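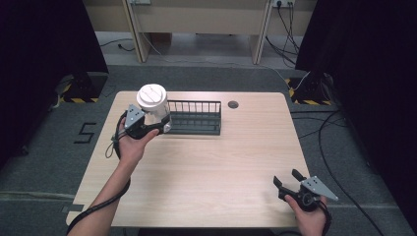

1/ White cups, white lids, one gray rack

Okay, I have been putting off this thread for months and tonight I'm finally doing it: how I got the drinks corner of our shared work room to stop looking like a yard sale. Short posts, lots of opinions about racks!

2/ The room first. Gray carpet, pale wood tables with rounded corners, outlets along the wall, and (this is the sad part) no sink. The sink is down the hall past the copier. So anything to do with coffee has to live on a table and travel well.

3/ For most of last winter the drinks setup was a cardboard tray with cups in one sleeve and lids in a torn bag. By February the bag had split twice and we were finding lids under the bookcase. I still find one now and then.

4/ Then I brought in a dark gray metal wire rack, the kind sold for drying dishes. Rectangular, solid base, vertical bars along the back. It had been sitting in my hall closet since the move to Magaña Street and I was this close to giving it away.

5/ You guys. A dish rack with no wet dishes in it is the best little organizer. The bars hold things up, the solid base means nothing drips or pokes through, and you can pick the whole thing up with two hands and carry it to the next table. I love it so much.

6/ Where it goes matters. I keep it toward the far edge of the table so there's a clear stretch in front to put a cup down while you hunt for sugar. When it sat right in the middle, people just balanced their drinks on laptops.

7/ Also, leave the cable hole alone! Our table has one of those small round grommets with a dark gray cap, and the first time I set things up I parked the rack right over it. Then someone needed to run a charger through and the whole coffee station had to move during a meeting.

8/ Cups. We use plain white disposable ones with white plastic lids. I know, I know. Real mugs are better and I bring my own most days. But we get visitors, and visitors with no mug drink out of whatever they can find, including once a measuring cup.

9/ I buy the cups in sleeves of 50 and only put part of a sleeve out. A tall stack leans, then it falls, then you have cups rolling all over the carpet and everybody feels bad throwing them out.

10/ Lids go on BEFORE you walk anywhere. This is the one rule I'm bossy about. Gray carpet hides a lot but it does not hide a latte with caramel in it. Press all the way around the edge with your thumb until it feels even, then pick the cup up low on the body, not by the lid.

11/ I tried two other things before the rack, in case you're shopping. The Plekby tray was cute but too shallow, so anything tall tipped over when the tray was carried. The Corora caddy had a handle (great!) and tiny sections (not great!). I gave the caddy to my sister for markers and it's perfect for that.

12/ Tidying it takes me 4 minutes at the end of the day. Used cups to the trash, clean ones back in the rack, wipe the table going with the grain, crumbs into my hand. Then I lift the rack and wipe under it too. That spot gets sticky faster than you'd think, and I have no idea how.

13/ Someone asked what I wipe the wood with. Just a damp cloth and then a dry one. I used a lemon spray on the pale table one time and it left a cloudy patch that took a week of buffing to calm down. The rounded corners are where it collects, so go over those twice.

14/ Stuff I took OUT of the drinks corner: stirrers (we have spoons), the giant tub of creamer, a tip jar that someone started as a joke and that had a button in it, and a stack of Trarell napkins so thin you needed a handful for one spill. Cloths in a drawer now.

15/ Still figuring out tea. Boxes are too wide to stand between the bars, and loose tea bags slide all over the base. I might try a low jar at one end. If you've got a tea setup that fits in a dish rack please send me a picture, I will be so happy.

16/ Next up is the snack shelf, which is mostly one kind of cracker and a lot of clips with nothing to clip. I'll add to this thread once I've emptied it out. And go check your closet for a dish rack!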